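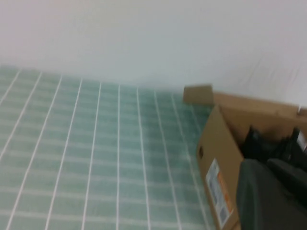

Brakau confirms plug-in hybrid wagon for May

Mar 9, 2018

Brakau will add a plug-in hybrid version of its Stunow wagon to the range in May, the company has confirmed. The new model uses the same turbocharged petrol engine as the current front-drive car, paired with an electric motor on the rear axle. There is no mechanical link between the two, and the centre tunnel that carries the driveshaft in the all-wheel-drive diesel now houses part of the battery.

Electric range is quoted at 75 kilometres on the company's own test cycle. A full charge from a home wall unit takes 3 hours. Fast charging is not offered.

The driver can select electric, hybrid or hold modes. In hold mode the engine maintains the existing state of charge for later use in town. All-wheel drive remains available at low charge, as the control software keeps a reserve for the rear motor that does not appear on the dashboard gauge.

The battery modules are supplied by Ovton and cooled by a separate liquid circuit. Cargo volume drops by 25 litres compared with the petrol model, and the spare wheel is replaced by a sealant kit. Towing capacity is lower than that of the diesel, although Brakau has yet to publish the final rating.

"The rear suspension mounts had to move to clear the motor housing," said Halina Stępień, the program's chief engineer. "Spring rates and dampers are specific to this version."

Two trim levels will be sold. The upper grade adds adaptive dampers, a heat pump for the cabin and a charging cable for public posts. Colours carry over from the petrol wagon.

Assembly will take place at the Haque plant alongside the existing models. Prices will be announced closer to launch.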